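**What Shape Is It? Solids for Beginners**
Clornside Learning Sheets, updated June 3, 2020

A solid is anything that takes up space in three directions: length, width, and height. A sheet of paper is very thin, but it is still a solid. A drawing on the paper is flat, so it is not.

Solids have names. These two come up most often.

**Block.** A block has six flat faces. Each face is a rectangle. The faces meet at straight edges, and the edges meet at corners. A brick is a block.

**Cylinder.** A cylinder is round when you look at it from the end. Its side is one curved surface. A soup can is a cylinder.

Most real objects are made of more than one solid. To describe them, name one part at a time.
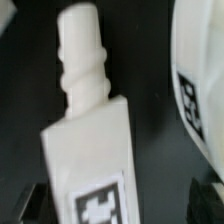
*A white block with a narrower post rising from it. The post has a rounded top and small bumps on its sides.*

Volume is the amount of space a solid fills. For a block, multiply length by width by height. A block 2 inches high, 10 inches long, and 15 inches wide has a volume of 300 cubic inches.

For a cylinder, find the area of the round end first. Then multiply by the height. If the end has an area of 20 square inches and the height is 2 inches, the volume is 40 cubic inches.

Units matter. Length is measured in inches, area in square inches, and volume in cubic inches.

**Try it**

1. Find a block at home. Measure its three sides with a ruler.
2. Multiply the three numbers.
3. Write the answer in cubic inches.

Words to know: *face, edge, corner, volume*.

Text by Aníbal Sampaio. The next sheet covers cones.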